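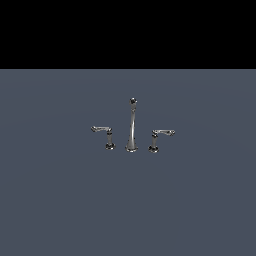
The three-piece faucet set used in the Cestside simulation exercises.

Teaching by teleoperation: the tap task enters its second round

Members of the Kondico programme will be aware that the first round of remote demonstrations closed in February. The second round is now under way at the Cestside site, with operators at Vikham joining by remote link for the first time. It is devoted to a single household task, the turning of a lever handle on a widespread tap, and is carried out wholly in simulation.

The task was chosen after some discussion. Earlier rounds dealt with picking up and setting down, where an operator may approach an object from several sides and still succeed. A lever allows less freedom. The finger must meet it near the tip, follow a short arc and come away cleanly, and an operator who presses downwards instead of sideways will see the attempt marked as failed. Manju Kanaujia, who leads the demonstration group, has asked that failed attempts be kept and labelled in the same way as the others. They are stored separately and will not be used in the first training run.

Each operator is asked to record 60 demonstrations, divided evenly between the left and right handles. A single demonstration may last no longer than 90 seconds. Those who reach the limit should stop, release the controls and begin again from the reset position; recordings that run over are rejected by the checking script and do not count towards the total.

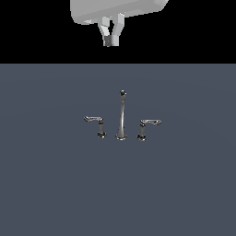 Gripper above the spout, with both levers clear.

Operators have raised two matters since the round began. The first concerns depth. On a plain surface with few visual cues, several colleagues found it hard to judge how far the fingers stood from the metal, and tended to descend too early. Liviu Iordache has prepared a short note on the use of the second view, which should be kept open throughout the approach. Operators are advised to line up over the set, check both views, and only then begin to lower the arm.

The second matter concerns speed. The hand controller passes on small movements of the wrist very faithfully, and this has led to uneven paths in a number of recordings. The scaling has therefore been reduced for the last part of the approach. The change will feel slow to anyone used to the February settings – a few practice attempts before recording are recommended, and these need not be saved.

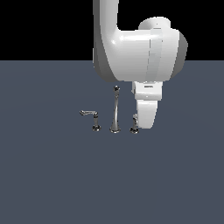 The right-hand lever continues to be the more difficult of the two. With the arm brought down on that side, the finger can hide the lever from the operator at the very point where a clear view is most needed. Approaching from further out and moving inwards has given better results in the trials held so far, although it adds roughly 2 seconds to each attempt. Operators who prefer the direct approach may continue to use it, provided that they note this in the session log. A mixture of styles is acceptable for training, and the log entry allows the two to be compared afterwards.

Eighteen operators have been allotted places in the present round. Training sessions on the Ene console are held each Monday morning, and those who have not used the console before must attend one before their first booking. Requests to exchange a booking should be sent to the Cestside office and not to the operator concerned, as the link to Vikham has to be scheduled at both ends.

Completed logs should be returned together with the recordings. Where a session has been interrupted by a lost connection, the recordings made up to that point remain valid and the remainder may be carried over to the next booking.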